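収納の湿気はどこから来るか
閉じた空間の通気と温度を調べる

押し入れや物入れの湿気対策というと、除湿剤の容量や交換時期の話になりやすい。しかし除湿剤が吸う水分の量は、収納の内外を出入りする水蒸気の量に比べて小さいことが多い。隙間の多い扉の内側に除湿剤を置けば、薬剤は部屋の空気まで相手にすることになる。先に調べるべきは、その収納のどの面が冷え、空気がどこで止まっているかである。

空気が含むことのできる水蒸気の量は、温度が下がると減る。室内と収納内の絶対湿度がほぼ同じでも、収納内の温度が低ければ相対湿度は高くなる。外壁に接した物入れの奥でカビが出やすいのは主にこのためで、水が浸入しているとは限らない。床に近い隅、外壁の入り隅、断熱材が途切れた部分は、表面温度が周囲より低くなる。カビの生育に関わるのは部屋の中央の湿度よりも、材料表面に接した薄い空気層の湿度である。

したがって、荷物を外壁に密着させる置き方は二重に不利になる。荷物が断熱材のように働いて壁面への室内の熱を遮り、同時に空気の動きを妨げる。壁との間に隙間を取り、底面も床から離すのが基本となる。箱を選ぶ場合は、側面と底面の両方に開口があるものが扱いやすい。底面だけに穴があっても、平らな床に直接置けば穴はふさがる。

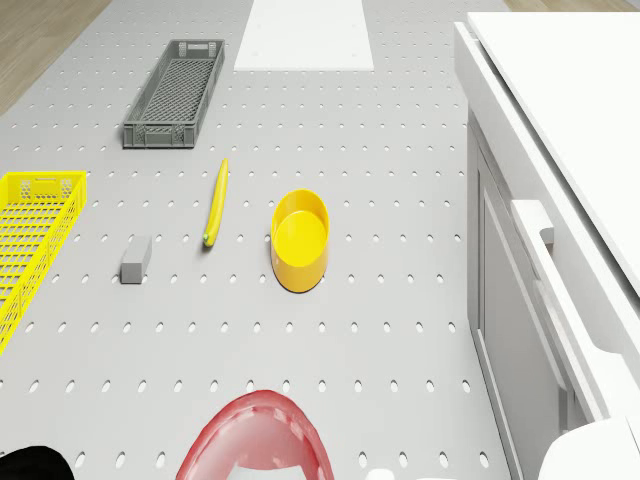

側面と底が網目になった灰色のクレート。左は黄色のクレート。

開口の効果は、穴の面積だけでは決まらない。空気が流れるには入口と出口が要り、その間に圧力差か温度差が必要になる。片面だけに穴を並べた箱では、内部の空気は入れ替わりにくい。中身を詰めすぎた場合も同様で、衣類やタオルが内側から開口をふさぐ。容器の形式を変える前に収納量を減らすほうが、測定値に早く表れることがある。

本誌は1月、集合住宅の一室にある北側の物入れで温湿度を記録した。測定点は扉の裏側、棚の中央、奥の壁際などの計5か所で、得られた記録は1,246件である。扉を閉めたままの期間には、奥の壁際の相対湿度が常に最も高かった。扉を開けると棚の中央の値はすぐに室内に近づいたが、壁際の値が動くまでには遅れがあった。奥に密着させていた紙箱を手前に移してからは、その遅れが短くなった。

素材の違いも無視できない。紙、木、布は周囲の湿度に応じて水分を吸ったり放したりする。短時間の湿度変動を和らげる働きがある一方、湿った状態が続けば水分を保持し、乾燥に時間がかかる。樹脂や塗装された金属はほとんど吸湿しないが、冷えれば表面に結露する。小物や玩具のように素材の混在するものは、布や紙と分けておくと管理の基準を決めやすい。 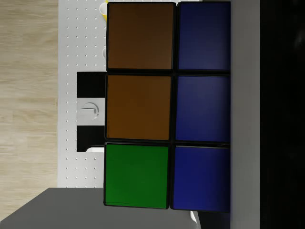 エルサ・グランストレーム
住環境担当記者

季節によって操作を変える必要もある。冬の外気は絶対湿度が低いので、換気は水蒸気の排出に役立つ。ただし、暖房した部屋の湿った空気を冷えた物入れに送り込むと、奥の表面で結露を招くおそれがある。加湿器の運転中や室内干しの最中に扉を開け放すのは避け、室内の湿度が下がってから開ける。夏は逆に、外気のほうが水蒸気を多く含む日がある。冷房の効いた部屋で窓を開けて「風を通す」作業は、収納内の水分を増やす結果になりかねない。

引き出し式の家具では、前板と本体の隙間、背板の納まり、引き出し同士の間が空気の通り道になる。前板の気密性が高い製品は埃が入りにくい反面、湿ったものを入れたときの乾燥は遅い。洗濯後の衣類は、繊維の厚い縫い目まで乾いていることを確認してから入れる。点検時には引き出しを抜き、背面側の板に変色や臭いがないかを調べる。前側だけを見て異常なしと判断すると、外壁に近い側の変化を見落とす。
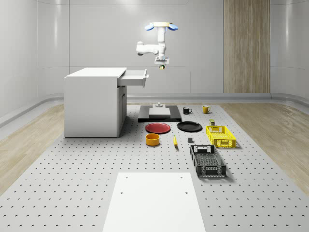

白いキャビネットと、途中まで開いた引き出し。

扉に通気口を設ける改修では、上下の2か所に開ける方法が一般的である。位置を離すほど内外の温度差による流れを利用しやすい。ただし冬の物入れが室内より冷えている場合、上から入った空気が下から出る向きになることもあり、上の口を常に排気口とみなすのは誤りである。奥行きの深い物入れでは、扉側だけで空気が循環し、奥が停滞したままになる例もある。そのときは棚板の後端と壁の間をあけ、上下の段をつなぐ経路を作る。

有孔板を棚板や床敷きに使う方法もある。重量物を載せるならたわみを確認し、板の下に桟を渡す。孔に埃が詰まると清掃の手間が増えるため、板は工具なしで外せる寸法に分割しておきたい。板の上に別の平板やシートを重ねれば、その範囲の孔は機能しない。測定器を置く場合は孔の真上と板の隅とで値が異なりうるため、位置を記録しておく。

送風機による強制換気は、自然の流れで足りない場合の手段となる。小型の送風機を8時間連続で動かしても、吸い込む空気が湿っていれば乾燥は進まない。運転時間の設定より先に、吸気側の温湿度を測る必要がある。壁面が結露しているなら、断熱の補修や室内側の水蒸気の発生量も検討対象に入る。

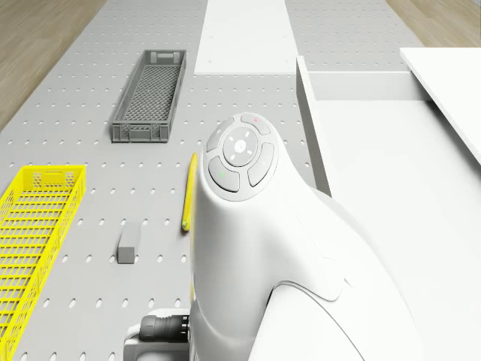 アデバヨ・ダウダは、通気を重視しすぎる収納計画には異論があるという。開口の多い収納は室内の湿度変動をそのまま受けるため、紙資料や楽器には向かない、との指摘である。こうした品目では密閉性のある容器に調湿材を入れ、容器ごと温度の安定した内壁側に置くほうが管理しやすい。容器に入れる前に中身の水分を十分に落とし、湿度計を外から読める位置に入れておく。調湿材の再生や交換は、容器内の測定値の推移を見て決める。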